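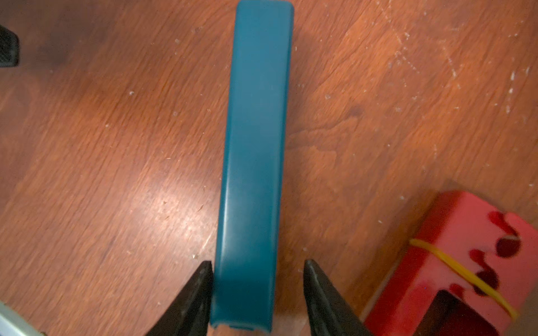 How do I tell which way the grain runs before I start sanding? Look along the board with a low light behind it, then follow the long lines with your fingertip and sand the way they go.

I always get asked that in week one, so it's at the top now. For the stained tops we use 200 grit between coats and 600 right at the end, and please don't skip the wipe-down - Hiba Chidiac did once and had to start her Tanwood panel again!

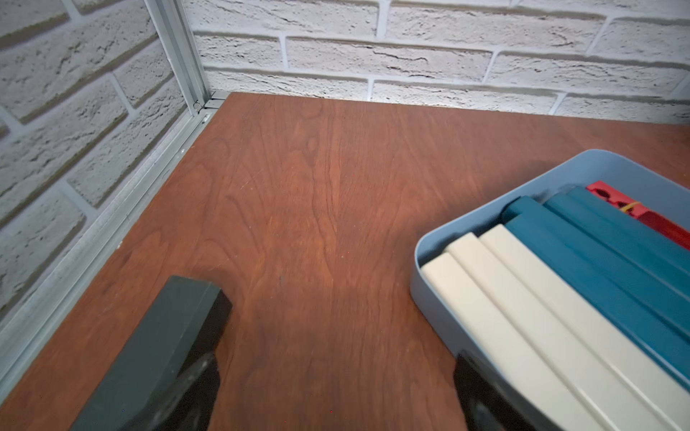

Page last changed: January 2019

Arches in the grain (cathedral figure, if you like the proper name) show up more once the stain is on. I love them, but they do make fine scratches harder to spot, so tilt your head and look across the light patches as well. Bring your own cloths next time, and read Alasdair's sheet on edges and corners before we do the rails.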